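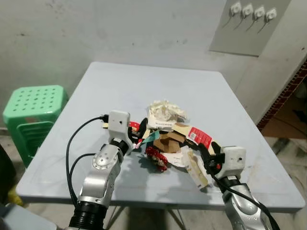
Enda Gilmartin wrote under our last post that a machine able to weld a car body ought to be able to clear a table by now, and asked what is taking so long. The Stultley program on household and shop-floor work will answer in this thread. (1/13)

The two jobs have little in common. A welding cell receives the same part in the same position on every cycle. A pile of discarded paper and cardboard has no fixed shape, and it takes a new one each time something is pulled out of it. (2/13)

Clearing trash from a table is one of the chores on our test list. The others are folding towels, sorting returned hardware into bins, wiping a counter, and loading a dish rack. All are performed with two arms. (3/13)

For the period ending in February, the program logged 1382 attempts at table clearing. An attempt counts as complete only when every piece has left the tabletop and has been placed in the bin. Partial clearing is recorded separately and is not credited. (4/13)

Of those attempts, 551 were complete. We recognize that this is well under half. Any person hired to clean a break room would be expected to do better on the first morning. (5/13)

The most common cause of failure was a flat piece of paper lying against the tabletop. Fingers that close well on a crumpled ball have very little to hold when a strip or label lies flat. People slide such a piece to the edge with a fingertip, usually without thinking about it. (6/13)

The second cause was entanglement. One piece is gripped, three come up with it, and two fall on the floor. Under our rules, an item on the floor ends the attempt. Bríd Tierney has objected to this rule in writing, on the grounds that a person would simply bend down and pick the item up. The rule is under review. (7/13)

Torn cardboard gave better results than we expected. It is stiff enough to keep its shape when gripped, and its edges tend to stand up from the pile. Thin wrappers gave the worst results of any material after flat paper. (8/13)

On speed: the limit for one attempt is 600 seconds. Complete attempts used a large share of it. The same task was given to members of our office staff, and none of them needed more than 69 seconds. Machine speed is reported in all our tables next to the human figure for the same task. (9/13)

The shop floor is a somewhat different matter. At the Vilport site, sorting returned hardware has reached a level that the shift leads consider useful, provided that a worker checks the bins before they are sealed. The parts are rigid and come in a limited number of types. (10/13)

Several readers have asked whether the Golitz and Lūse sites will be equipped for general cleaning this year. They will not. Both sites will continue with their present cleaning staff, whose contracts are not affected by this work. (11/13)

Our present position is therefore as follows. Machines can do parts of many chores and can finish some of them under supervision. We do not consider any chore on the household list ready for unattended use, and we advise member organizations not to plan budgets on the assumption that it will be. (12/13)

The full tables, including the failure categories and the objection mentioned above, are available from the program office on request. Questions on the scoring rules should be sent in writing. Comments on the floor rule are being accepted until the review closes. (13/13)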